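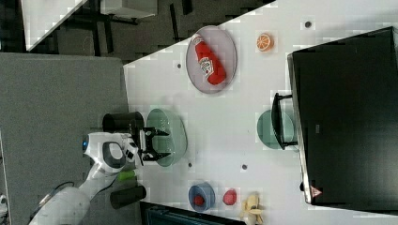
Table two at Vikcombe, during the May collection.

The Office of Examples required that every demonstration be entered under three headings: what was asked, what was done, and whether the operator would be content to see it done again. The third heading had been added by Vanderleia Siqueira in her first month as Supervisor of Records, and it had caused more correspondence than the other two together.

By four in the afternoon the register for the kitchen series stood at 147 accepted entries. The contract with Flirnora called for 404. Craig Cruickshank, who guided the arm, had been instructed to vary his approach to the green dish, as the learning system was understood to copy habits as readily as skill. He had complied. He had come at it quickly and slowly, and on one occasion with a hesitation that he later described in writing as unintended.

It was this entry, number 21 of the day, that came before Miss Siqueira for a ruling. The task had been completed. The form was in order. Under the third heading Mr Cruickshank had written: "Yes, although I was thinking of something else."

She read the line twice and took the file to the records room, where the rules of the Office were kept in a grey binder. They provided for dropped objects, for loss of power and for operators taken ill. They made no provision for a wandering mind. She considered whether a pause of that kind could be learned, and whether, in some kitchen she would never visit, an arm might one day stop above a dish for a moment and then go on.

At half past four she returned to the table and asked that work continue while she decided.

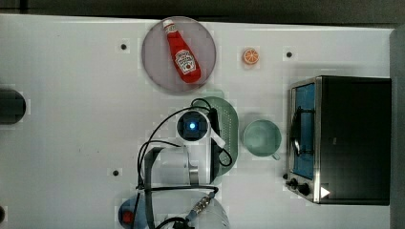
Cremilda Seixas held that the entry should stand, and said that a system shown only certainty would have no idea what to do on the day it had none. She asked that her view be minuted. Miss Siqueira minuted it.

The entry was accepted at ten minutes to five, with a note in the margin initialled by both. Mr Cruickshank was informed through the usual channel. He acknowledged receipt, reset the arm and began number 22 with great care, and Miss Siqueira, who had remained by the door, found that she was waiting for him to hesitate.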